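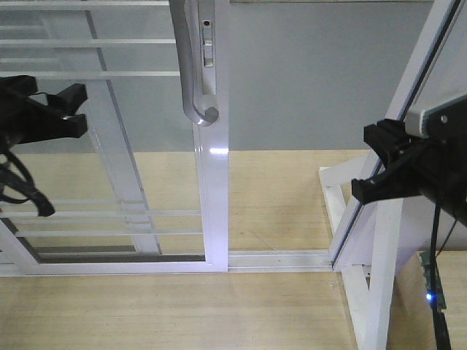 Lectura: 1 min

Vomari presenta su ventana corredera de aluminio blanco

Sábado, 18 de diciembre de 2021. Vomari incorpora a su catálogo la corredera Calimlim, con perfil de aluminio blanco brillante, tirador curvo gris plata y placa de cierre en el montante. La hoja lleva vidrio transparente.

«Los instaladores nos pedían un tirador que se agarrase bien con toda la mano», explica Efren Ambrosio, responsable de producto.

Los pedidos se servirán desde el almacén de Nollinitz a partir de abril, con 5 años de garantía.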